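I got to Nokmont a little after nine on Friday, which was early enough to get a parking spot and too early for the coffee cart. The open house at Plornow is a funny sort of event. They take over an old house on Cuevas Street for a few weeks, fill it with donated toys and gifts, and let people wander through while everything gets sorted and boxed up for the children's wards. I'd read about it for years and finally made the drive (90 minutes, and yes, I missed the exit).

Reshma Steyn met us at the door and split us into 2 groups. Mine went upstairs first, to the bedroom where the plush toys end up. I was expecting shelves! Instead it's a real bedroom with a big wardrobe at the back, and there are toys all over the place, on the bed, on the floor, in and out of cardboard boxes. I fell for a white bear in a straw hat right away and had to be told, kindly, that he wasn't for sale.
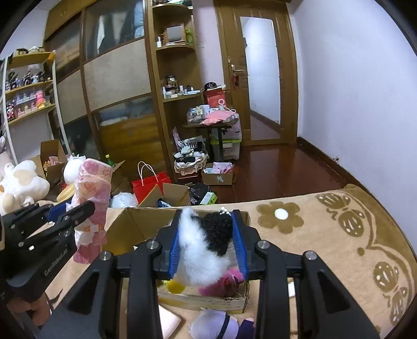

The boxing goes on right there on the bed, on top of a flowery beige cover that reminded me so much of my aunt's guest room. Reshma said the fluffy ones are a pain because they look small and then take up half a box. Fur with long curls gets a brushing downstairs first, and anything with beads has every one tugged to see if it's sewn on tight. Somebody in our group asked how many they send out in a day and she said roughly 47 boxes when it's going well, fewer when visitors like us keep asking questions. Fair enough!

After that we went down to the kitchen, where Tipene Kereama was printing labels and let me do a few. I stuck one on crooked and he left it. There was lemon cake too, and I had two slices, so no complaints from me about the coffee cart.

If you go, wear socks you don't mind being seen in, shoes come off at the door. Tours run until 7 and the upstairs gets warm by the afternoon, so I'd go in the morning. They're open through the end of June, and I'm bringing my sister next time.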